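布を持ち替えずに広げる:手持ちグリッパーによる寝具操作の学習

シーツを1枚広げる作業は、ロボットにとって長く未解決の部類に入ってきた。剛体であれば位置と姿勢の6変数で状態を書けるが、布にはそれに相当する簡潔な記述がない。同じ操作を二度繰り返しても、しわの入り方は一致しない。カスラ研究所の布操作グループは、この問題に対して布の物理モデルを精密化する道を選ばず、人が手持ちのグリッパーで行った作業記録から動作方策を直接学習する方法を採った。

グループを率いるピエリーナ・マッツァの経歴は制御工学から始まっている。前の職場では布を質点とばねの格子で近似し、把持点の軌道を最適化していた。計算は収束したが、実機では最初の接触で予測が外れた。布の縁が台に引っかかる、空気を含んで浮く、二枚目の布が一緒に持ち上がる。モデルに項を足すたびに同定すべき定数が増え、布を替えると同定はやり直しになった。

「定数が合っている布でしか動かない制御器は、洗濯をしたら使えなくなります」とマッツァは述べている。

手持ち方式の構成

研究グループの記録装置「ミルキネ」は、二本指のグリッパーに握りと広角カメラを付けたものである。作業者は両手に1台ずつ持ち、普段の家事とほぼ同じ手順で布を扱う。カメラは指先の向こうを見るように固定されており、指の開閉量は映像中の指の位置から復元する。装置の位置と姿勢は、映像による自己位置推定に慣性計測を組み合わせて求める。

遠隔操作でロボットを動かして記録を集める従来の方法と比べると、利点は二つある。第一に、ロボット本体を現場に運ばなくてよい。第二に、作業者が指先の反力を手で感じられる。布の操作ではこの二点目が効く。遠隔操作では、布が一枚だけつまめたのか二枚まとめてつかんだのかを映像で判断することになり、作業者は動作を止めて確認する。この停止がそのまま学習データに入り、方策にも停止が現れる。手持ち方式の記録にはこの種の停止が少ない。

欠点もある。人の腕はロボットの腕より可動範囲が広く、速い。作業者が肩を入れて奥の角まで手を伸ばした軌道は、台座に固定された腕では再現できない場合がある。グループでは収集後に全軌道を運動学検査にかけ、実機の関節限界または速度限界を超えるものを除外している。収集した700件のうち、この検査で除かれたものが40件あった。除外の大半はベッドの奥側での操作である。

寝室での収集

収集場所には実験室ではなく、ロムヴィルの住宅の寝室が使われた。実験室に置いたベッドでは背景が均一になり、方策が背景の特徴に依存しても評価で露見しない。住宅では窓からの光が一日のうちに大きく変わり、家具や衣類が視野に入る。窓側では露出が飽和し、室内側は暗い。自己位置推定にとっても布の領域抽出にとっても条件は悪いが、配備先の条件もこれに近い。

収集手順を設計したサヴィタ・ミシュラは、布の初期状態を作業者に指定しなかった。丸める、落とす、半分だけ掛けるといった指示を与えると、作業者ごとの癖が消え、状態の分布が指示書の文言に沿って狭くなるためである。作業者に渡す紙には、使う布と、終了とみなす条件だけが書かれている。
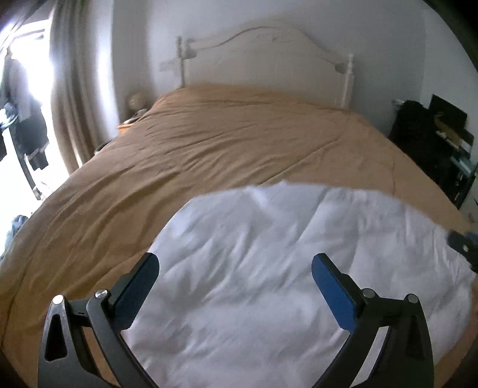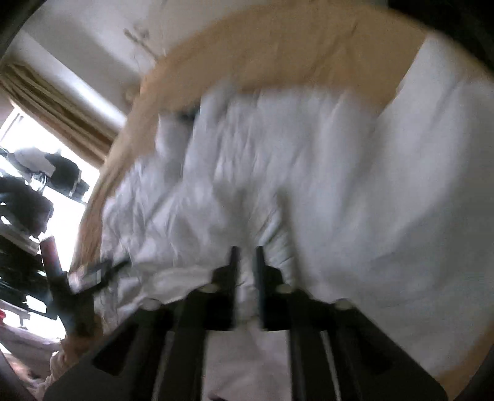

寝室での作業風景。いずれも手持ちグリッパーのカメラによる映像で、ベッドの上の白い布に向かう二本指が手前に写る。

映像の処理では、白い布と下地の境界が最初の関門になる。下地に色が付いていれば領域分割は容易だが、布の内部にできるひだは、同じ色の面が陰影だけで分かれている。深いひだと布の縁は、単一のフレームでは似た輝度勾配を示す。初期の方策はひだの稜線を縁と取り違え、布の中央をつまんで引き上げる動作を繰り返した。この誤りは引き上げた後の形状が尖った山になるため、後段の検出器で容易に見つかるが、見つけた時点ではすでに布の状態が悪化している。

方策の構造

方策は入力として左右のカメラ映像、両グリッパーの相対姿勢、指の開閉量をとり、短い区間の動作列をまとめて出力する。動作列の生成には拡散モデルを用いる。布の操作では正しい動作が複数あることが多く、左の角から取っても右の角から取ってもよい。平均二乗誤差で回帰すると、二つの正解の中間、つまりどちらの角でもない場所に手が向かう。拡散モデルは分布から一つを選んで出力するため、この平均化が起きにくい。

ミシュラの変更点は、つかむ前の動作の扱いにある。熟練した作業者の記録を調べると、縁をつまむ直前に指先で布を軽く払う、あるいは押してずらす動作が高い頻度で現れた。当初これらは把持に寄与しない動作として前処理で切り落とされていた。レンツォ・ヴァレンティーニが切り落とし前の記録を見直し、払う動作の後では縁とひだの見分けがつきやすくなることに気づいた。縁は動くと下地との境界ごと移動するが、ひだは形を変えるだけで、その先の布は残る。人はつかむ前に布を動かして、どこが縁かを確かめていたことになる。

そこで前処理の切り落としをやめ、方策に渡す映像を単一フレームから短い履歴に改めた。ネットワークの規模は変えていない。変更後の方策は、縁が不明瞭な場合に払う動作を自発的に挟むようになった。明示的な分岐や閾値は与えていない。

評価

評価は、双腕の実機をベッド脇に据え、学習に使っていない住宅2軒で行われた。判定は布の被覆面積と、縁の直線からのずれによる。試行ごとの時間制限は5分とし、超過したものは面積にかかわらず失敗に数えた。

主要な結果は次のように整理できる。履歴を入れた方策は、単一フレームの方策に比べ、ひだを縁と誤ってつかむ回数が明確に減った。一方、つかんだ後の引き広げの精度には差が出なかった。すなわち改善は把持点の選択に限られており、引く方向や張力の調整は従来の水準にとどまる。マッツァのグループはこの切り分けを確認するため、人が把持点だけを指定する条件も試している。この条件では両方策の成績がほぼ一致した。

残る失敗は大きく二つの型に分かれる。一つは下の寝具を一緒につかむもので、白い布が薄く、下地のしわと重なって浮いている箇所で起きる。もう一つは二台のグリッパーの間で布が張りすぎ、片方の指から抜けるものである。後者は手持ち方式の限界に関わる。作業者は反力を感じて手を緩めているが、その反力は記録されていない。方策から見れば、手が緩む理由が入力のどこにもない。

この点については外部から批判もある。布製品の自動縫製装置を手がけるグラッソ社のオッタヴィオ・フェラーロは、映像だけで張力を推定する試みは素材が替わるたびに破綻すると見ている。同社の装置は指の根元にひずみゲージを持ち、張力を直接測って制御する。フェラーロによれば、家庭の寝具は縫製工程の生地より伸びのばらつきが大きく、測定を省く理由が見当たらないという。

マッツァはこの指摘を部分的に受け入れている。次の版のミルキネでは指の根元に一軸の力センサーを加える予定で、試作の配線は終わっている。ただしセンサーを加えると装置は重くなり、一回の作業で集められる件数は減る。センサー付きの少数の記録と、センサーなしの多数の記録を一つの方策に混ぜて学習できるかどうかが当面の課題になる。

データの管理

収集が住宅で行われる以上、映像には居住者の持ち物が映り込む。グループでは自己位置推定を終えた後、布とグリッパーから離れた領域の解像度を落とした版を学習に用い、元の映像は期限を定めて消去している。解像度を落としても方策の成績は変わらなかった。部屋の隅の情報は位置推定には要るが、布の操作には要らないという結果で、計算量の点でも都合がよい。

自己位置推定そのものについては、イタロ・ネグリが担当する別の報告がまとめられている。ベッドのように視野の下半分が変形する物体で占められる環境では、特徴点の多くが静止しているという前提が成り立たない。ネグリの方法は布の領域から得た特徴点を重みづけで抑え、壁や家具の輪郭に由来する点を優先する。グリッパーが布に近づいて視野のほとんどが布になると推定は慣性計測に頼ることになり、この区間の誤差が現在の位置精度を決めている。速い払い動作で映像がぶれる区間も同様である。

グループは11月に力センサー付きの収集を始める計画で、対象は平らなシーツから、角にゴムの入ったシーツと掛け布団カバーに移る。カバーは布の内側に手を入れる操作を含み、カメラが布に覆われる。ミシュラは現在、その区間の映像を欠損として扱うか、暗い映像のまま方策に渡すかを比較している。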